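Festwood House – Residents' Meeting
Mon 13 April, 7 p.m., ground floor sitting room

Present: Rhodri Dafis (chair), Annika, Del, Mrs. Oyelaran, Tomasz, Prue (minutes)
Apologies: Kit (working), Yusra

**1. Last meeting**

Minutes agreed with one change. Under "Fridge," it should say that the bottom drawer belongs to the second floor, not the third. Prue has corrected the copy in the folder.

Still open from last time: the hallway bulb (done the next day by Tomasz) and the letter to Politis about the gutter. Rhodri sent the letter and has had no reply. He will call them.

**2. Kitchen money**

The kitchen fund stands at $359. Since the last meeting, $52 has gone out on dish soap, sponges, trash bags and a new lid for the compost bucket. Receipts are in the envelope except for the sponges. Del lost that one and the meeting accepted his word.

Mrs. Oyelaran asked if oil should come out of the fund. Discussed at some length. Those who fry a lot thought yes, and Annika, who does not, thought no. Left as it is: everyone buys their own oil and writes their name on it. Salt stays shared.

Annika proposed holding back $100 for repairs and not touching it for supplies. Agreed by all present.

**3. Stove**

The quote from Inico for checking the stove and hose has come in. They can come on a weekday morning and somebody has to be home to let them in. Mrs. Oyelaran will be. The landlord pays for the visit and has confirmed this by email. Rhodri will forward the email so it is not only in his inbox.

Tomasz would like the hose looked at in particular, as it lies in a coil under the pots and is awkward to wipe around. Prue will put that on the note for Inico. Until then, please leave the hose where it is when cleaning.

The big stock pot belongs to the house and anyone can use it. The wok is Del's. He is happy for others to use it but it must not be scrubbed with the green pads or left to soak. He has asked for this before and would like it written down.

Rule repeated: pots left on the stove overnight with food in them go in the fridge or in the compost by breakfast.

**4. Sink wall and utensils**

This took up most of the evening. There is one metal rack for utensils and it is used by all three floors. The complaints were that knives are being put back dirty, that long-handled things get piled in the sink, and that people take the chopsticks upstairs and keep them there.

Agreed:

- Chopsticks stay in the cup on the rack. Anyone with house chopsticks in their room brings them down by the weekend.
- The ladle, the strainer and the wooden spatula hang from the rail. They do not go in a drawer.
- The kitchen knife is washed, dried and put back upright as soon as it has been used.
- The white cloth at the end of the rack is for clean dishes only. Floor cloths go in the bucket under the stairs.

Del wants a second rail over the stove. Tomasz does not want any more holes drilled in the tile, and Rhodri pointed out that the landlord would have to agree. Del will ask about the kind that clamps on. Back next time.

Mrs. Oyelaran asked that the soap bottle be kept on the back edge of the sink and not on the floor, where she has kicked it over twice.

Cords by the outlet: these hang down above the work area and Annika is not comfortable with them so close to the sink. Nobody at the meeting knew what they all belong to. Each person will check for their own and take it away. Anything still there at the end of the month will be unplugged, tied up and put in the hall closet with a label. The control box next to the outlet is to be left alone by everyone except Rhodri, who has the instruction sheet.

**5. Tile cleaning**

The white tiles on the walls get greasy faster than the cleaning schedule allows for. At present they are done twice a year, the last time in October. Proposed by Prue: whoever has kitchen week also wipes the tiles behind the stove and sink, and the rest of the walls are done by everyone together one Saturday. Agreed. Date to be picked by message.

The small blue and white tiles behind the sink should be done with a soft brush. Del bought a bottle of Trirach cleaner and says it is fine on the plain tile. It has not been tried on the decorative ones. Annika asked that it be tested in a corner first and not on the one with the bottle on it, which everyone likes.

The frosted glass in the kitchen door was added to the Saturday list, along with the window. 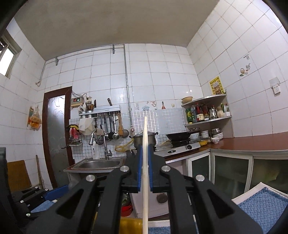
Where do things go if they don't fit on the rack?

Second shelf of the hall closet, in the box marked "kitchen extra." Large items such as the roasting pan go on the floor of the closet underneath it.

**6. Bags and baskets**

The hook beside the door may be used for one bag of fruit or vegetables at a time. It should be something that will be eaten that week. The wire basket on the same wall is shared between the first and second floors. Third floor has the crate in the hall and is content with this.

Tomasz asked if the basket could go lower. Mrs. Oyelaran would rather it stayed at its present height. Left alone for now.

**7. Kitchen weeks**

Order for the next round: Tomasz, Yusra, Del, Annika, Kit, Mrs. Oyelaran, Prue, Rhodri. Swaps are fine if both people write it on the sheet. Kit's last swap was not written down and the trash was missed – Prue will mention it to him.

**8. Other business**

Annika's sister is staying for a week and will use the kitchen. No objections.

Del asked for the sitting room heater to be turned off by whoever goes up last.

**To do**

- Rhodri: call Politis, forward landlord's email
- Prue: note for Inico, speak to Kit, message about the Saturday
- Del: clamp-on rail, test the cleaner
- Mrs. Oyelaran: let Inico in
- All: cords, chopsticks

Closed at 8:40. Next meeting at the same time next month, Tomasz to take minutes.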